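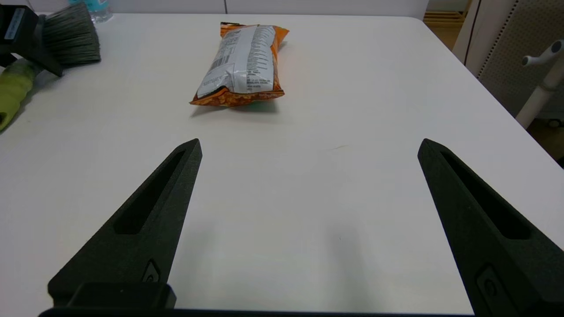 Javance Tischsachen
Version 2, Datenkarte und Liesmich

Worum es geht

Javance Tischsachen ist eine Sammlung von 1000 Einträgen über Dinge, die auf einem weißen Tisch stehen oder liegen. Jeder Eintrag hält fest, welche Sachen da sind, wie sie ausgerichtet sind und wer neben wem gelandet ist. Wer große Dramen sucht, ist bei uns falsch. Ein Brötchen neben einem Handfeger ist bereits die gehobene Spannungsstufe.

Die Sachen verteilen sich auf 39 Objektklassen. Das Gros ist essbar, der Rest gehört in den Besenschrank. Die Reihenfolge der Klassen in der Liste ist historisch gewachsen, also zufällig, und wird trotzdem nicht mehr angefasst, seit beim letzten Umsortieren sämtliche Äpfel als Teller geführt wurden.

Ordnerstruktur

eintraege/ enthält die Einträge, einer pro Datei
klassen.txt enthält die Liste der Objektklassen
lage.txt enthält die erlaubten Wörter für die Lage
hughes/ enthält den älteren Teil, der aus dem Projekt Hughes übernommen wurde und dort noch englische Klassennamen trug

Felder

klasse: der Name der Sache in der Einzahl, kleingeschrieben, ohne Umlaute. Ja, auch „tuete“.
haltung: stehend, liegend, hängend oder unklar.
seite: vorn, hinten oder egal. Nur bei Verpackungen sinnvoll, beim Apfel bitte leer lassen.
nachbarn: alle Sachen auf demselben Tisch. Nebentische zählen nicht, auch wenn dort das interessantere Essen steht.
bemerkung: Freitext. Wird erfahrungsgemäß für Meinungen über Gebäck genutzt.
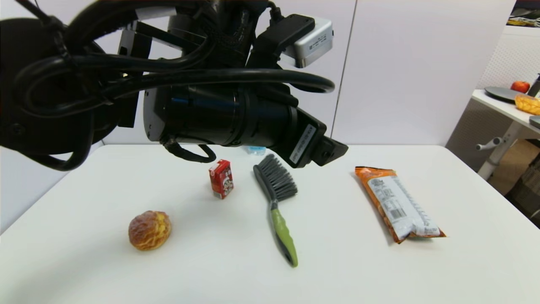 Zur Benennung

Beim Gebäck haben wir uns auf „broetchen“ geeinigt, und zwar für alles, was rund und goldbraun ist und oben eine Kruste hat. Einträge mit rissiger Oberseite bekommen zusätzlich das Merkmal „kruste_rissig“. Ob es sich im Einzelfall um ein Ananasbrötchen handelt, in dem bekanntlich keine Ananas vorkommen muss, gehört ins Bemerkungsfeld und dort bitte in einen einzigen Satz.

Kleine Getränkekartons heißen „trinkpaeckchen“. Der Aufdruck wird nicht verschlagwortet. Es gab einen Versuch, Comicgesichter nach Gemütslage zu sortieren, er ist unter Ivwood archiviert und ruht in Frieden.

Snacktüten sind „tuete“, unabhängig von der Farbe. Liegt die Rückseite oben, steht bei seite „hinten“. Die Nährwerttabelle wird nicht abgeschrieben. Der Inhalt einer Tüte wird nur eingetragen, wenn er draußen liegt, und dann heißt er „chips“, auch wenn es Flips sind.

Der Handfeger heißt „handfeger“. Nicht Besen, nicht Bürste, nicht Kehrwisch. Im Hughes-Teil stehen noch 96 Einträge mit „brush“, die wir nach und nach umstellen. Die Stielfarbe ist freiwillig. Wer „limettengrün“ schreibt, bekommt keinen Widerspruch, wer „kiwi“ schreibt, schon.

Wasserflaschen werden nach dem Behälter benannt. Die Farbe des Deckels darf in die Bemerkung, der Füllstand ebenfalls, solange man ihn sehen kann und nicht nur vermutet.
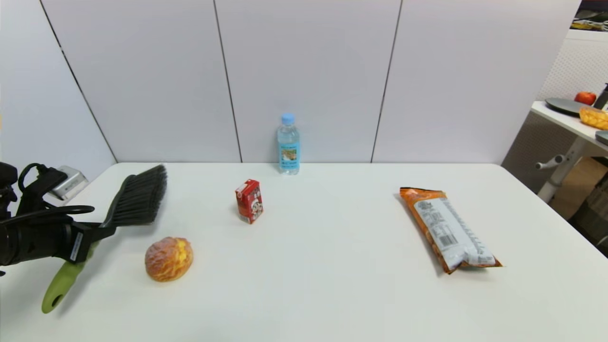
Von Coro kam der Einwand, ein Handfeger habe auf einem Tisch mit Lebensmitteln nichts verloren, und man möge die betreffenden Einträge wenigstens mit einem Hygienevermerk versehen. Den Vermerk gibt es jetzt. Er heißt „feger_bei_essen“, kennt die Werte ja und nein und wird von uns ohne weitere Wertung ausgefüllt.

Bekannte Mängel

Das Wort „unklar“ wird zu oft benutzt, vor allem bei Sachen, die schief stehen. Bis zur nächsten Version gilt: leicht gekippt ist stehend.

Verdeckte Sachen fehlen in manchen Einträgen ganz. Schaut nur ein Zipfel hervor, genügt die Klasse „rest“ mit Farbangabe.

Im Hughes-Teil ist „plate“ mal ein Teller und mal eine Platte. Bitte vor der Verwendung nachsehen.

Korrekturen

Änderungen bitte als einzelne Datei mit der Eintragsnummer im Namen einreichen. Sammelkorrekturen zum Thema Brötchen nehmen wir erst ab Oktober wieder an.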